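Acta de la reunión de seguimiento técnico – Planificación y percepción, célula bimanual
Proyecto Bruluvano, mes de marzo

Asistentes: Jaqueline Zepeda (preside), Kaede Hattori, Hideaki Shimada, Quentin Tessier. Yuzuki Nagano se conecta a las 10:20 y toma nota a partir del punto 3.

1. Acta anterior

Se aprueba con una corrección de Tessier: la versión del planificador citada en el punto 4 era la rama de integración de Flunari, no la estable.

2. Estado del planificador

Shimada informa de la migración a Flunari. El árbol de tareas para recipientes y cestas ya se ejecuta completo con los dos brazos, y la asignación de brazo por objeto se resuelve antes de generar trayectorias. El caso de un cubo boca abajo en el centro de la mesa sigue siendo el que más replanificaciones provoca, ya que la pinza izquierda y la derecha tienen costes de aproximación casi iguales y el asignador cambia de decisión entre ciclos.

Propone añadir histéresis al asignador: una vez elegido el brazo, el cambio solo se admite si el coste alternativo mejora el actual en un 13 %. Hattori pide que el umbral sea parámetro de configuración y no constante de código. Se acepta.

Queda abierto el tratamiento del espacio compartido. Hoy se reserva un volumen por brazo y el segundo espera. Shimada entiende que basta para las tareas actuales pero que desperdicia ciclo cuando las dos pinzas trabajan en zonas alejadas.
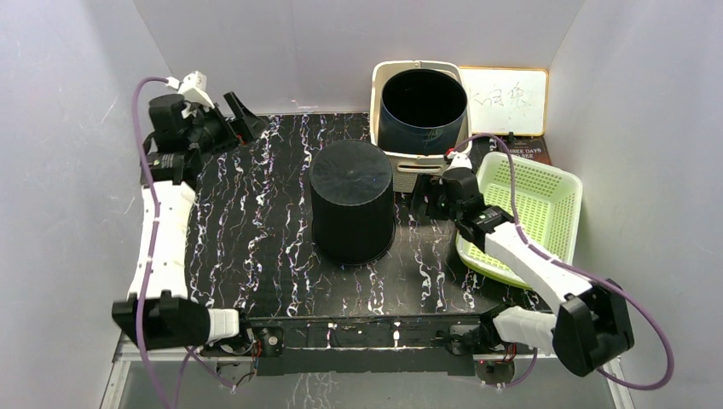 Tessier objetó que la reserva por volumen no es el cuello de botella y que el tiempo se pierde en la comprobación de colisiones, que recalcula la malla completa de las cestas en cada consulta aunque no se hayan movido. Pidió que se mida antes de tocar el esquema de reservas. Shimada se mostró conforme y retiró la propuesta de subdividir el volumen hasta tener el perfilado.

Se acuerda instrumentar el comprobador con trazas por consulta. El formato de traza será el de Clundutura, para no mantener dos visores.

3. Percepción

Hattori presenta la revisión del módulo de segmentación. De 93 secuencias reprocesadas, 6 contienen errores de orientación en recipientes cilíndricos: el estimador confunde la base cerrada con la boca cuando el interior es negro. La profundidad debería resolver la ambigüedad, pero el filtro de confianza descarta justo esos píxeles por baja reflectividad. Nagano pregunta si se ha probado a bajar el umbral del filtro. Se probó, y aparecen puntos espurios sobre el tablero, que es brillante y tiene vetas claras.

Alternativa en estudio: decidir la orientación por el contorno (borde acampanado frente a base recta) y usar la profundidad solo como desempate. Hattori calcula que puede tener una primera versión en la próxima iteración.

Sobre las cestas perforadas, la nube de puntos sale incompleta en las paredes con rejilla. Se mantiene el ajuste por primitivas, con caja abierta y esquinas redondeadas, que da poses suficientemente estables para depositar. Para prensión por el borde no se considera válido todavía. 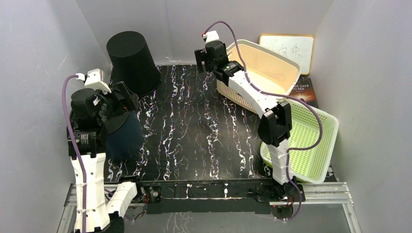
El ajuste falla además cuando un antebrazo cruza por encima de la cesta. La máscara del robot se genera a partir del modelo cinemático, que no incluye los cables, y los píxeles del cable acaban asignados al objeto más próximo. Hattori descarta modelar el cable como sólido deformable. Prefiere dilatar la máscara a lo largo de cada eslabón y aceptar la pérdida de puntos – Tessier pide que la dilatación no se aplique a los dedos de la pinza, porque anularía la verificación de agarre.

4. Control y sincronización

Nagano expone el desfase entre el bus de los servos y el reloj de Bratu. Con la corrección actual queda un residuo de 28 ms en el arranque, que desaparece después de la primera resincronización. Mientras tanto, las consignas de los dos brazos pueden llegar desordenadas. Se decide bloquear el envío de trayectorias hasta recibir la señal de reloj estable. Zepeda solicita que el bloqueo quede registrado como evento y no solo como aviso en consola.

5. Acuerdos

Shimada: histéresis en el asignador, con umbral configurable.
Tessier: trazas del comprobador de colisiones en formato Clundutura.
Hattori: orientación por contorno; máscara dilatada con exclusión de los dedos.
Nagano: bloqueo de arranque en Bratu y registro del evento.

6. Ruegos y preguntas

Tessier recuerda que la documentación de la interfaz entre percepción y planificador sigue describiendo los mensajes antiguos. Sin responsable asignado, pasa a la próxima reunión.

Se levanta la sesión a las 11:35.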